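最近在给小组重写手持夹爪采集的操作规范，旧版只有2页，写得跟说明书似的，没人翻得完。开个串记一下，想到哪写到哪～

1/ 先说叠衣服这类软东西。两只手都拿夹爪的时候，夹住一角再动另一只，别两边一起冲上去抢。我自己就老犯这个毛病，一着急就把布拽得斜斜的，回放看着都累😂 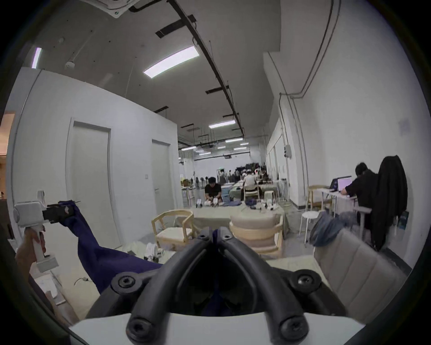 2/ 还有命名！Piria那批数据一共1,903条，光文件名写法就有3种，我对着表格改到晚上九点多。新规范第一条就是：开录前先填编号，填完再拿夹爪。

3/ 衣服的初始状态也得写进去。“随便扔一下”太模糊了，每个人的随便都不一样。我现在的写法是：袖子摊开或者压住都行，但要在备注里选一项，领口朝哪边也记上。

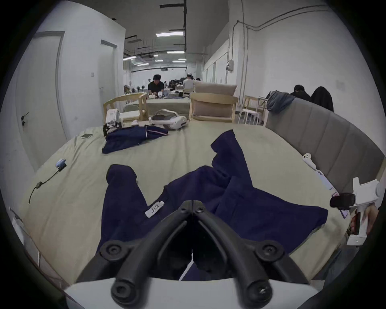
4/ 有人问废掉的条目要不要删。我的意见是先别删，标个“弃用”加原因就好。上次Trinport那轮标了超过241条弃用，后来查夹爪打滑的问题全靠它们，真香。

5/ 开始前看一眼指示灯，左右手都看！我把这条加粗了，还放在第一页最上面。 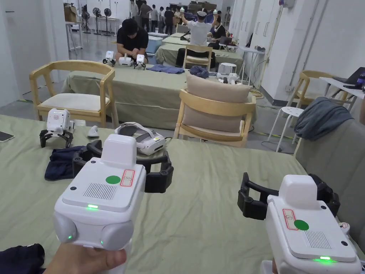 左右手各一只，绿灯都亮着

6/ 头显用完放桌子里侧，手机也别搁在工作区边上，录的时候胳膊一扫就下去了。这条争议最大，有人嫌管太细，我还是想留着。

7/ 初稿八月发群里，大家随便挑刺，尤其是换班交接那段，我写得有点乱，还没想好夹爪谁来擦。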